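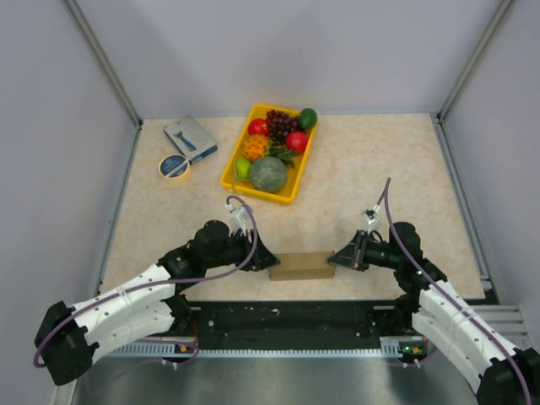
Box task, arms either side of the carton. Wrist cameras recording as well as the fixed one.

September, 16:40

7 comments · Share

Carried on with the cardboard box examples for Lacerda. Target for the set is 3000 episodes across all the tasks, and the box is the slowest of them so far. Got 56 saved today. I threw out 20 more before they went to disk, mostly where I fumbled the leader arms and had to back off and come in again. One clean correction in an episode is fine and I've been keeping those. Three or four in a row just teaches dithering.

The fruit tray, the tape and the razor packet stay on the table for this task. Neither arm should touch them. If one gets knocked, stop, discard, put it back more or less where it was. It doesn't have to be exact. Plorkach complained last time that every episode had the same background to the millimetre, so a bit of drift is welcome.

Things to sort out:

- Left arm lags slightly behind the leader on fast moves. Fine if I go slowly.
- Task label still says "box_fold" in the recorder. Should be "box_open". Today's files need renaming before upload.
- Fuketti viewer drops the wrist stream if it's left open during saving. Close it first.

The hard part is getting hold of the cardboard. From the fixed camera the edge of a flap is hardly anything to look at, so I've been driving off the wrist view for the last bit and closing later than feels natural. The edge wants to be well between the fingers before they shut.
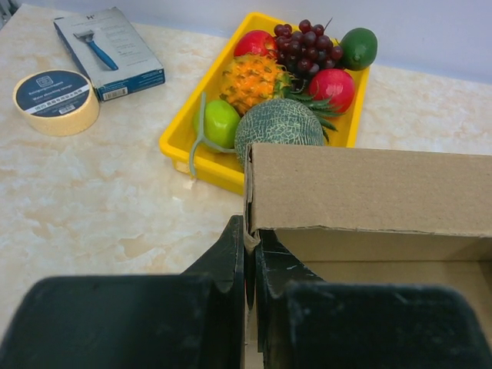

One of the replies to the last entry asks whether we should be keeping the failed grasps too, tagged as failures, because Keltier had some use out of theirs and it costs nothing but disk space. Fair point. The recorder has a failure flag and I've never used it. From tomorrow I'll save the misses with the flag on and leave them out of the main count.

Also swapped the carton halfway through the afternoon, as the first one had gone soft along the creases. Episode 31 onwards is the new one. Put that in the log as well, the notes field was blank.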